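What my hands know about cardboard
June 30, 2023

I have been meaning to write this one since May, when I started the new job, and every time I sat down to do it I got pulled into explaining the equipment, which bored me, and then I went and made dinner. So I'm going to skip most of the equipment.

The short version is that I teach two robot arms to handle boxes. I do it by remote control. There are two handles on a stand in front of me, one for each arm, and when I move my left hand the left arm moves, and when I squeeze, the gripper closes. Everything gets recorded, and the recordings go upstairs to the people who train the model, and some time later it comes back down and has a try without me. I came to this from eleven years of packing orders at a kitchenware warehouse, and I think that's why they hired me, although Sohail Jatoi, who sat across the table at my interview, says it was because I didn't touch my phone for the whole two hours.

We call the setup Iris. I asked why and got three different answers, so I stopped asking. The task I'm on is called Hanrahan, after the street the first batch of boxes was delivered to by mistake, and the target for Hanrahan is 600 good demonstrations. I am slow and I am fussy, and on my best day so far I got 48.

I should say something about what "good" means, because I had it wrong for a while. In my first week I thought a good demonstration was a fast clean one. I'd packed boxes for years! I wanted to show off a little. So I'd sweep in with both grippers, catch the flaps, push, tuck, done, and I was quite pleased with myself until I was shown a playback of what the model had learned from me. It had learned to sweep in. It swept in beautifully, and it missed the flap by the width of a finger and went on making all the tucking motions in the air as if the box were right there with it. I felt awful, the way you do when a small child repeats something you said in traffic.

So now I slow down at the places where something has to be decided. Before I take hold of a flap I stop — not long, a breath — with the fingers open and lined up, and only then do I close them. If I miss, I don't throw the recording away like I used to. I back off, open up, and come in again, and that goes in the set too, because the model is going to miss plenty and somebody has to show it what you do next.

The other thing I had to unlearn was using both hands all the time. When you fold a carton at a packing bench, your off hand is busy the entire time and you never notice. It steadies, it squares up the corner, it feels whether the board is going to spring back. Through the handles I can't feel any of that. There's a bit of a buzz when the gripper touches something and that's all I get, so my off hand kept making little helpful movements that helped with nothing, and every one of them was recorded. These days if an arm has no job, I park it. You would be surprised how tiring it is to hold one hand still for a whole morning while the other one works.

We have two suppliers for cartons. The Clemari ones are stiff and crease exactly where they're meant to, and I love them, and I'm told to use fewer of them for that very reason. The Trirkau ones have a mind of their own. You push a flap down and it thinks it over and comes back up. Tabs catch on the edge of the slot. I've gone through a whole stack of them in an afternoon muttering things I hope the microphone doesn't pick up. (There is no microphone. I checked.)

I also change where the boxes stand between runs, and that took me longer to get into the habit of than it should have. Left to myself I'll set a box square to the table every time, because that's what eleven years does to a person. So I turn it, I slide it over, I put a second one near it so that the arms have to work with something in the way. If they only ever see my tidy habits, they'll fall apart the first time someone sets a carton down crooked.

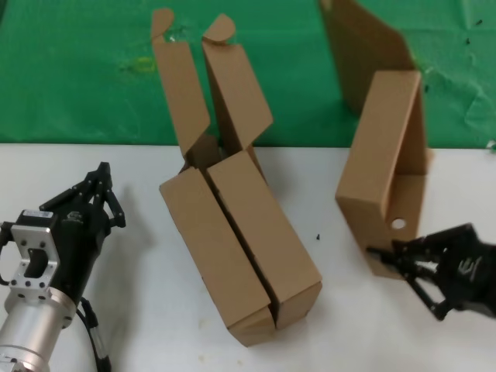 Sohail thinks I'm still too gentle with the grip, and that if I squeezed a touch harder at the bottom corners I'd have fewer boxes sliding away from me when I go for the tabs. I told him I was saving the cardboard. He told me the cardboard was seven cents a sheet and I could please stop saving it. We've agreed that I'll do the next batch his way and we'll look at the playbacks together, and I suspect he's right, which I haven't mentioned to him.

My mother asked on the phone if I was training my replacement. I said I'd already left that job, Ma, and she said that wasn't what she asked. I've thought about it since and I don't have a good answer for her. What I can say is that I know more about folding a box now than I did when I folded them for a living, and I like knowing it. I'd never once had to think about when I let go.

Next up after Hanrahan is tape, I'm told. If any of you have run a tape gun through a pair of handles, please write to me and tell me how bad it is.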